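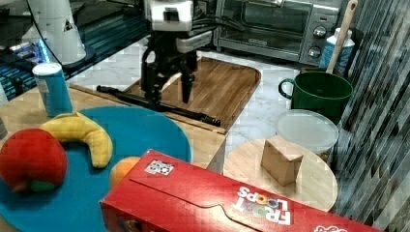
Gripper open above the cutting board. The fruit on the plate at left is plush.

Kinero Counter Kit: Sample Data Card

Summary

The Kinero Counter Kit is a single-arm manipulation package supplied by Mullska for teaching laboratories and small research groups. Each kit ships with a set of recorded sessions so that buyers can test their software before the arm is installed. This card covers the recorded sessions only. Installation and safety are treated in the printed manual.

The sample set was prepared at the Closcombe demonstration kitchen under the direction of Despina Panagiotou. Review and labeling were carried out by Hòa Lưu and Iida Vainio.

Contents

Episodes: 502
Task instructions: 91
Episodes marked as incomplete: 108
Typical episode length: about 30 seconds
Views: wrist, overhead and side
Control: operated by a person at a second arm

Each episode folder holds the video files, the joint positions, the gripper opening and one written instruction. Episodes marked as incomplete are kept in a separate folder, and are not read by the loader unless the user asks for them. They are recommended for work on failure detection and should be left out of first training runs.

Setting

All sessions take place on a household counter. Appliances, dishes and food containers are left in position between tasks, and the arm is expected to work among them.

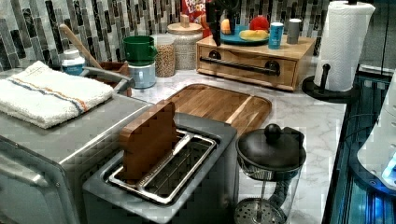

Page last changed: August, by I. Vainio

The counter holds a toaster oven, a two-slot toaster, a cutting board, a plate of fruit and a row of containers against the tiled wall. Positions differ from one session to the next. Users should not assume that the plate, the cereal box or the mug will be found in the same place throughout the set.

Instructions are written in plain English and were not corrected for style. Two operators may have described the same action in different words, and both versions are retained. Object names follow the operator's wording, so that "board," "tray" and "cutting board" may refer to one item. A table of equivalent names is included in the root folder.

Views

The overhead view gives the widest coverage of the work surface and is the preferred source for object positions. The arm may hide part of the counter while it is moving.
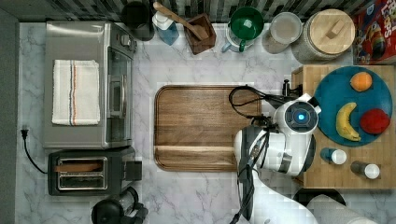

Overhead view, with the arm entering from the lower right.

The wrist view moves with the gripper and is intended for close work. Large objects near the lens may fill much of the picture, and blur is to be expected during motion. No sharpening has been applied.

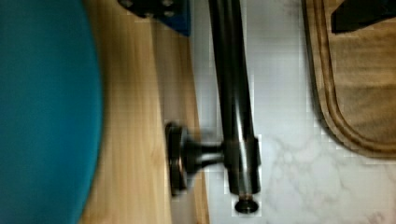
Wrist view. Teal surface at left, wooden tray at right, marble counter between.

Known limits

Lighting was not measured. Reflections on metal and glass vary, and depth estimates near the toaster oven should be treated with care. Force readings are not supplied with this release. Owners of the Vasilakis mount must load the alternate calibration file before replaying joint positions.

Terms of use

The sample set is licensed to kit owners for teaching and research. It may not be resold or passed to third parties. Published results should name the kit and the release used.

Contact

Technical questions: Florêncio Brandão, Mullska
Licensing and returns: Khoa Tôn, Mullska
Support requests received after noon are handled on the next working day.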